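Skanmont Roses

My aunt did not believe in the roses. She had bought them on the Friday from the stall by Ultdale station, where a card promised they would last 100 hours without a change of water, and she had put them in the dark vase chiefly so that she could catch them out.

"A hundred hours," she said. "Who was standing there with a watch?"

By Sunday they were still up. She blamed the cold. She blamed the sachet of Prunis powder, which in her view was sugar and a bit of chalk, sold at the price of neither. On Monday she moved them to the long brown table and folded the cream cloth out of the way, in case they were drawing some benefit from it.

I said that perhaps they were just good roses.

"There are no good roses from a station," she said. "There are roses that haven't dropped yet."

She had been the same with my uncle, who came from a station too, in a manner of speaking, and who lasted almost 4 decades. She never changed her mind about him, either. She only stopped bringing it up.

On Tuesday I went in early, before she was awake, half expecting petals all over the table.
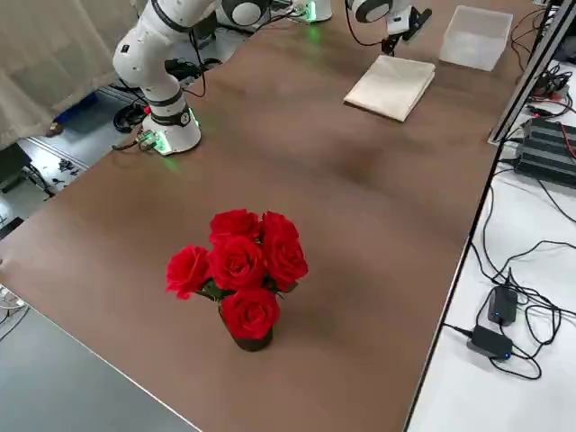 Still red, are they, Mustonen called through from the hall, and did she know that they dipped them in something at Skanmont before they went on the van?

"I knew it," said my aunt, from the stairs – and she sounded let down. She came and stood by the table in her dressing gown for quite a time. Then she went to fill the jug.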